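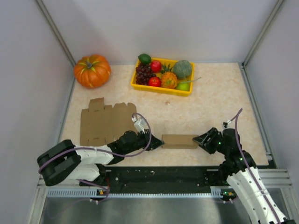

Figure 1. The two-arm cell, with both grippers on a folded piece of cardboard.

Project report: looking after the Grudia cell
Written by Janelle Abella, with Jelle Desmet

When I signed up for this project I thought I'd be writing clever software all term. What I got was a set of hex keys, a torch and a maintenance log (mostly blank pages), and I ended up enjoying it far more than I expected!

Grudia is our name for the cell, and the job Jelle and I picked was to get it set up so that it could run a full afternoon of box folding without one of us standing next to it. When we took over in September it would manage a few folds, then one arm would stop dead and the other would carry on pushing at nothing.

The mounting plate

Both arms bolt onto one long black plate along the front. It has far more holes in it than we use, and plenty of scuffs from earlier layouts, so the first thing we did was agree where the bases should go and write it down. We held each base with 4 bolts, done up finger tight first and then crosswise. I did the left one in the wrong order and it sat very slightly twisted. You couldn't see it by eye, but the gripper came in low every single time. An hour wasted on the software before Jelle put a straight edge against it.

Cables

Most of our stoppages came down to the purple cables. They run from the wrist back down along the white part of each arm, and how much slack you leave matters a lot. Ours were too short to begin with (they tugged at the plug when the wrist turned), so we let out more. On the right arm that gives you a tall loop standing up over the wrist, and it does look untidy. I tried tying it down flat and the stoppages came straight back, so the loop stays. The left one lies closer to the arm and we've had no bother with it since.

We also got into the habit of checking the green lights on the little boards by the rail before touching anything else.

Lining up the grippers

This took the longest. Cardboard bends, so if the two grippers are out by even a bit the piece bows or slides off one end. We used a scrap of folded card as our gauge, brought the left gripper up to one end and the right gripper up to the other, just above the floor, then nudged the right arm until the card stayed level. After that we ran 40 folds in a row and noted every one that went wrong. There were 4, all in the second half, and all cured by nipping up a loose screw on the left wrist.

The pumpkin and the tray of pretend fruit at the back belong to the packing task, and we left them in for our runs so the arms had the same space to work in.

Weekly routine

Power off, wipe the floor panel, check the base bolts, look along both cables for rubbing, then repeat the card test. It takes 30 minutes with two people. On my own I've never managed it in under an hour, mainly because I keep dropping the small screws under the rail.

Still to do: label the plate holes we use, order a spare cable, and get Jelle to write his half of the log in handwriting I can read.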